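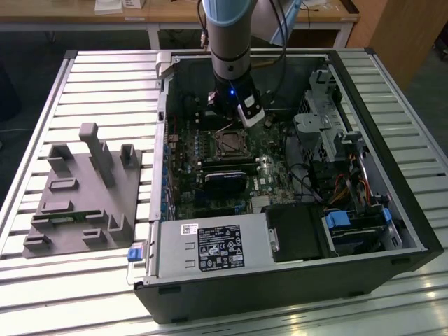 Photo: Lụa Vi

The open day at Abeysekara starts at the back of the building, down a lane the signs call Alley, no other name given. I walked past it twice. By the time I found the door the coffee had gone, and a man in a fleece was telling 17 of us where the toilets were with the gravity of a flight attendant.

I had come over from Wurnen in May for the robots, having been promised robots, and I am pleased to report that there was one. It takes old desktop computers to bits. The cell sits in what was plainly an office until recently, carpet and all, and the computer lies on its side on a slatted aluminium bench with its innards facing the ceiling, like a patient who has signed the form. A robot arm comes down from above with a gripper and a small blue light on the end of it. Beside the case is a grey 3D-printed fixture plate with posts and holders on it, and anyone who has ever lost a screw in a carpet will look at that plate with envy.

Our guide, Fasil Ayele, was good company and refused to oversell anything. The firm has 794 retired office machines in a store at Heltunberg, he told us, and wants the reusable parts out of them before the rest goes for scrap. Memory is worth having. Heatsinks are mostly worth having for the metal. Fans, he said, are worth having if you like fans.

Then we watched. Robot demonstrations on video have music and are speeded up, and I had forgotten how much I rely on both. The arm went down over the board at the pace of someone reaching for the last biscuit in company. Several of us leaned in. A child asked whether it was stuck and was told it was thinking, and I have since used the same line at home.

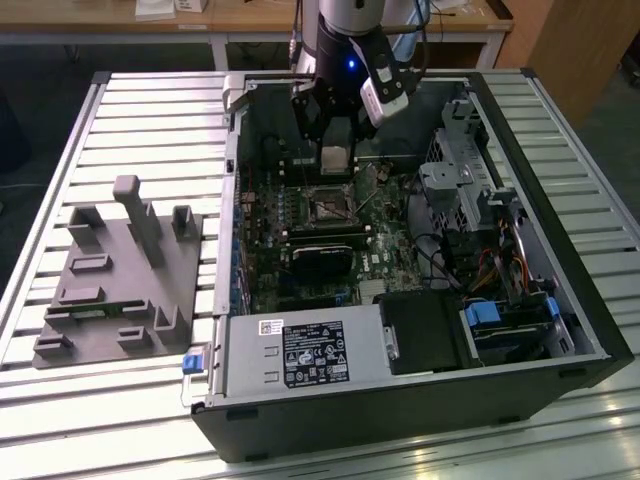 Lụa Vi wanted to know what happens when the next computer is a different make, and whether somebody has to start all over again. Ayele said partly, yes. The case layout changes, the latches move, and the team spends a good few days on each new model before it goes anywhere near the arm. They have 3 models working so far – the fourth has a drive cage he described only as 'unhelpful'.

The tour ended in a corridor with a poster about the next phase, which involves a second arm and a budget of 600 euros for fixtures. I took a leaflet. The bus back to Wurnen goes from the far side of the car park, whatever the map on the leaflet says.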